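首页 > 文学 > 短篇小说 > 冰箱和桌子
打印本页 | 用电子邮件发送

冰箱和桌子

搬进布扎图(Buzatu)大楼那天,我和冰箱是坐同一趟电梯上去的。电梯小,搬运师傅让我先走楼梯,我不肯,我怕冰箱自己上去了,到时候没人给它开门。师傅看了我一眼,大概觉得我脑子有点毛病,往里让了让,我就侧着身子,脸贴着冰箱门,一路贴到了楼上。

房东叫索尔维格·哈夫斯坦(Sólveig Hafstein),嫁到这边几十年了,中文说得比我快,骂人的时候尤其快。她站在门口等着,手里捏着一串钥匙,第一句话是:“你怎么自己带冰箱?”

我说,我妈给的。

她说:“屋里本来就有一个。”

我说我知道,广告上写了。可我妈说,别人的冰箱里不知道放过什么。

索尔维格把钥匙往我手里一拍,说:“放过鱼。我放的。很好的鱼。”

就这么着,我刚搬进去就有了两个冰箱。老的那个在厨房,嗡嗡地响,响一阵歇一阵,歇下来的时候会打个嗝。新的那个(也不算新,我妈用了好些年)厨房塞不下,只好立在外面那间大屋里,靠着墙,跟谁都不搭界,像个来做客又没人招呼的亲戚。

我那时候在格罗基亚(Grorkia)上班,一家做目录的公司,专门给人家的螺丝、合页、抽屉拉手编号。我不讨厌这份工作,真的,编号这件事很养人,编着编着一天就过去了。坏处是下了班停不下来,看见什么都想给它安个位置。大屋里除了冰箱什么都没有,我每天回来就站在门口看,看冰箱左边那一大块空地,心里痒得不行。

缺张桌子嘛!

我妈在电话里也说,缺张桌子。她说你吃饭在哪儿吃?我说站着吃,冰箱门一开,拿出来就吃,吃完放回去。她半天没出声,后来说,你爸当年就是这样。

我爸的事我不大愿意提。他是在我上中学那年三月走的,走得很轻巧,拎了个包,说去乌里斯(Uris)看看,那边有条河,河边有人请他去修船。他从来没修过船。过年的时候寄来一张卡片,上面画着一条鲤鱼,背面写“一切都好,这里的桌子很结实”。我和我妈研究了很久,桌子是什么意思。我妈最后下的结论是,没有意思,他就是趴在那张桌子上写的卡片,一时想不出别的话。

所以买桌子这件事,我拖了挺长时间。

后来是索尔维格忍不住了。她每个月来收一次房租,她不信转账,一定要上门,要喝一杯茶,还要坐下。没有桌子,茶杯就只能端在手里。她端了几个月,终于在2020年11月15日那天,进门就宣布:“我给你找到一张桌子。”

桌子在德拉德内斯(Dradness)仓库,城南,卖办公室退下来的家具。我们坐811路去的,晃了快一个钟头,索尔维格一路上在跟我讲她年轻时的一张桌子,说是她外公打的,四条腿三条半着地,她在上面写完了所有的作业,所以她的字到现在还是斜的。我说字斜跟桌子有什么关系,她说,你没用过歪桌子,你不懂。

仓库里冷得要命。桌子一张摞一张,黑的、棕的、还有一种说不清是绿还是灰的。看仓库的小伙子裹着军大衣,手缩在袖子里,拿下巴给我们指路。走到最里头,索尔维格停住了,说:“这个。”

白的,桌面是长方形,可是前面那条边不是直的,往里弯进去一块,弯得很和气。我坐过去试了试,肚子正好在那个弯里,两只胳膊往两边一搁,整个人就被它接住了。怎么说呢,像有人在桌子后面等了我很久,看见我来了,往后稍微让了让。

“多少钱?”索尔维格问。

小伙子说89。

“弯的还卖这么贵?少了一块呢!”

小伙子愣住了。他大概从来没想过这个问题,弯进去的那一块,到底算不算钱。他从袖子里把手伸出来,在桌边上比划了一下,又缩回去,说,那您给21吧。我到今天也没弄明白这个数是怎么算出来的,索尔维格也没弄明白,可她付钱付得飞快,拉着我就走,生怕他再算一遍。

送货的第二天上午就到了。桌子进屋以后放哪儿,我们又吵了一架。索尔维格说放窗边,有光。我说放冰箱边上。她说冰箱边上有什么好?我也说不上来,就是觉得冰箱一个人站了那么久,应该先轮到它。
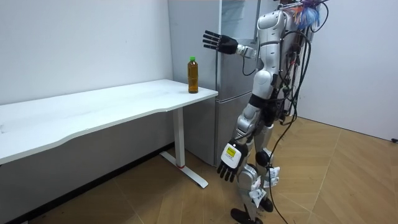

最后还是听了我的,桌子横过来,右头挨着冰箱跟前。索尔维格退到门口,歪着脑袋看,看完说,冰箱门要打不开的。我过去拉了一下,打得开,开到一半碰着桌角,停住了。半扇门够了呀,我一个人吃饭,能有多大的东西要往外拿?

她哼了一声,坐下来,把茶杯往桌上一放。那是茶杯第一次在我家有地方待。我记得那个声音,很轻的一下,“笃”,然后她两只手就空出来了,不知道往哪儿搁,摸摸桌边,摸摸头发,最后叠在一起放在那个弯里。

“结实。”她说。

我去厨房添水,在里头多站了一会儿。老冰箱打了个嗝。

从那以后我就不站着吃饭了。早上一碗粥,晚上有什么吃什么,吃的时候胳膊肘顶着桌面,背后是冰箱,偶尔伸手往后一够,半扇门开了,一股凉气顺着脖子灌进来,夏天真是舒服极了,冬天就得先把围巾系上。我把从格罗基亚带回来的活也摊在上面,合页归合页,拉手归拉手,有些没有编号的,我也懒得编了,扔进抽屉……哦,这桌子没有抽屉,我是扔进冰箱上头的一个饼干盒子里。

我妈来住过几天。她一进门先看冰箱,拉开门,闻了闻,很满意。再看桌子,绕着走了一圈,手在那条弯边上来回摸,问我,是买来就这样的?我说是。她说像是给谁留的位置。

我说给肚子留的,妈,你坐坐看。

她就坐了,坐得很直,两只手规规矩矩放在膝盖上,跟等着人来点菜似的。我给她下了碗面,面端上来她也不动筷子,忽然问我有没有笔。

我给她找了一支。她又问有没有卡片,我说没有,只有公司的登记纸,背面是空的。她说也行。

她写的时候不让我看,拿左手挡着,像小学生考试。面坨了她也不管。我就到厨房去,把老冰箱里索尔维格的鱼拿出来(她还在往里放鱼,说是她的鱼认地方),放在水里化着,再把锅刷了一遍。等我出来,她已经把纸叠好了,叠成很小的一块,压在碗底下。

“寄到乌里斯要贴多少邮票?”她问。

我说我去问问。

她点点头,拿起筷子,挑了一大口面,说咸了。又挑了一口,说,桌子倒是真不错,就是你那个冰箱门,怎么只能开一半?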